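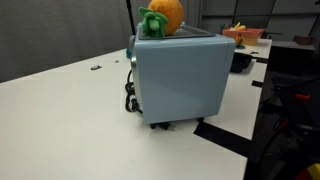
图 4-1 工作台视角:目标容器为浅蓝色烤箱,顶面放有毛绒水果

首页 | 产品文档 | Clinside 感知与规划套件 | 设置指南 | 第 4 章

4 场景建模与抓取规划设置

本章介绍如何在 Clinside 中为桌面操作任务建立场景模型、注册物体,并生成第一条可执行的抓取轨迹。开始之前,应已完成第 3 章的手眼标定,且控制柜与运行 Hostex 服务的主机处于同一网段。

4.1 启动感知服务

1. 在主机上打开 Hostex 控制台,进入“服务”页。
2. 依次启动“相机驱动”“点云融合”“物体注册”三项服务。每项启动后,等状态栏变为绿色再启动下一项。
3. 打开“实时视图”,确认彩色图像与深度图像同步刷新。
4. 在“诊断”标签中查看帧间隔。若持续超过 400 毫秒,先关闭点云预览窗口,再检查网线和交换机端口。

注:首次启动时,“物体注册”服务需要加载模型权重,等待时间较长。加载期间不要重启主机。

4.2 定义工作平面

1. 进入“场景”>“工作平面”,单击“新建”。
2. 在彩色图像上选取桌面的可见区域。选点应落在空白桌面上,避开胶带、电源线以及物体底脚附近的区域。
3. 单击“拟合”。软件用选中的点计算平面方程,并显示残差。
4. 残差合格后,输入平面名称并保存。
5. 如果场景中有两张相邻的桌子,分别为每张桌面建立平面,不要合并。两张桌面即使看上去等高,也常有几毫米的差别。

注:浅色桌面在强光下容易出现深度空洞。遇到这种情况,将曝光模式由“自动”改为“固定”,降低曝光值后重新拟合。

4.3 注册物体

软件将物体分为三类:固定物、容器和可抓取物。图 4-1 中,烤箱登记为固定物,后方的粉红色编织篮登记为容器,烤箱上的毛绒水果登记为可抓取物。

1. 在“物体”列表中单击“添加”,选择类别。
2. 用套索工具圈出物体轮廓。物体超出图像边缘时,勾选“部分可见”,软件不会用缺失部分推算重心。
3. 对固定物,选择“包围盒”作为碰撞模型。旋钮等突出部分应包含在盒内。
4. 对容器,选择“开口容器”,并标出开口边沿。
5. 对可抓取物,选择“柔性”或“刚性”。毛绒玩具一律选“柔性”。
6. 填写支撑关系。放在烤箱顶面的物体,其支撑面应设为烤箱顶面,不能设为桌面。

支撑关系填错时,规划器会把物体高度当作测量误差处理,日志中出现代码 3,211。删除该物体后重新注册即可,不需要重新拟合平面。

4.4 处理线缆和细杆

线缆和细杆的点云稀疏,自动分割经常漏检,须手动添加。

1. 进入“场景”>“禁入区”,单击“折线”。
2. 沿电源线的走向依次取点。线缆盘成环状时,改用“多边形”,把整个环圈在里面。
3. 对竖直细杆,选择“圆柱”,在杆上取两点,半径输入值应大于实际半径。
4. 将禁入区的膨胀距离设为 10 毫米。
5. 单击“预览”,旋转视图,从侧面检查禁入区是否覆盖线缆的最低处和最高处。

注意:禁入区只约束规划器生成的轨迹。手动示教和点动模式不检查禁入区。

4.5 生成抓取轨迹

1. 进入“规划”页,在目标栏中选择可抓取物。
2. 在“放置位置”栏中选择容器。
3. 抓取方向选“自上而下”。如果上方净空不足,选“倾斜”,由软件搜索可行角度。
4. 柔性物体的夹持力从最低一档开始设置。
5. 单击“计算”。计算通常在 9 秒左右完成,结果按路径长度排序。
6. 选择一条轨迹,单击“仿真”,逐段查看机械臂各连杆与固定物之间的最小距离。距离低于安全阈值的路段以红色显示。
7. 仿真无红色路段时,单击“下发”。

警告:首次执行轨迹时,速度倍率不得高于最低档,操作人员应站在工作区外,手放在急停按钮旁。

4.6 常见问题

物体被识别为固定物的一部分
物体与支撑面颜色接近或接触面较大时会出现。在“分割”参数中提高边缘权重,或手动画出分界线。

毛绒物体的抓取点落在叶片等附属部分
打开该物体的“抓取区域”,用橡皮工具擦去附属部分,只保留主体,然后重新计算。

篮中物品被误判为障碍
在容器属性中勾选“允许内部接触”。篮沿不受此选项影响,仍参与碰撞检查。

桌面上的小碎屑生成独立物体
将“最小物体尺寸”调高一档。执行任务前也应清洁桌面。

轨迹在仿真中可行,下发后被拒绝
检查控制柜中的 Zestetti 驱动版本是否与主机一致。版本不一致时,控制柜拒绝接收轨迹,主机端只显示“校验失败”。

4.7 保存与导出

1. 单击“场景”>“另存为”,输入场景名称。名称中不要使用空格。
2. 需要在其他工作站复用时,选择“导出包”,勾选“包含标定数据”。
3. 导入后,必须在新工作站上重新执行 4.2 节的平面拟合。物体类别和夹持参数可以沿用,支撑关系需逐项核对。

本章修订日期:2023 年 2 月 27 日

上一章:手眼标定 | 下一章:任务脚本

本网站使用 Cookie 来保存语言偏好和阅读进度。继续浏览即表示您同意我们使用 Cookie。 接受 | 管理设置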